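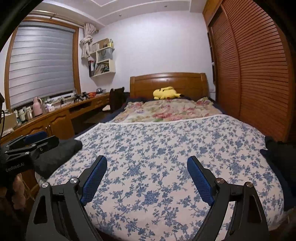

About Zardale After-School and Tutoring Center

Zardale is a small after-school center for children in kindergarten through eighth grade. We opened in two rooms above the Stolov bakery with one tutor and a shelf of donated readers. We now have our own building on Grukico Street, with four classrooms, a quiet room and a fenced yard.

Most of our students come straight from school and stay until a parent gets off work. They have a snack, go outside if the weather allows, and then sit down to homework. Children who finish early can read, draw or join whatever the older group is doing. Pickup runs until 6:15. If you are going to be late, call the front desk and someone will stay with your child.

How we teach

Groups are kept to 14 children, sorted by grade and not by ability. Each group has a lead teacher and an aide. Reading and math help is part of the regular day and costs nothing extra. One-on-one tutoring is offered on Saturday mornings for families who ask for it, and there is usually a short wait for a spot in the fall.

We do not give tests. Teachers keep a page of notes on each child and go over it with parents twice a year, or sooner if there is a concern. Bring questions to those meetings -- they go better when you do.

Home skills

Children in third grade and up can sign up for Home Skills, which meets every other week. They learn to sew on a button, pack a lunch, read a bus schedule and take care of their own clothes.
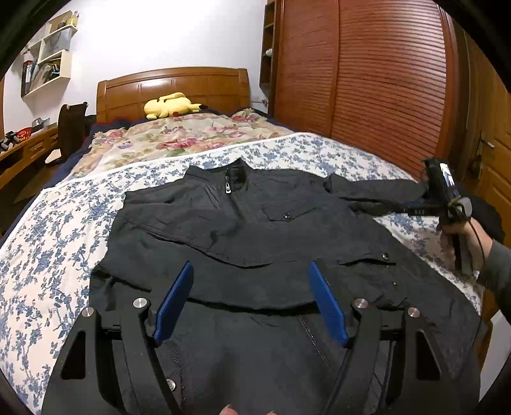

Charcoal jacket with a stand-up collar and snap chest pocket.

Our staff

Walid Haddad has been director since the move to Grukico Street. He taught fourth grade before that and still leads one homework group himself. All lead teachers hold a state teaching certificate, and all staff are trained in first aid and CPR. Spanish and Arabic are spoken at the front desk.

Tuition and aid

Full-week care is $500 a month. Three days a week is $300. Saturday tutoring is billed separately at $200 for a block of sessions. Families with two or more children enrolled should ask about the sibling rate. The Böttcher Fund, set up by a former parent, covers part of tuition for families who qualify, and applications for the next school year open in March.

Visiting

Tours are given on Tuesday at 10 a.m., before the children arrive. No appointment is needed. Parking is behind the building, and the entrance is the green door on the side.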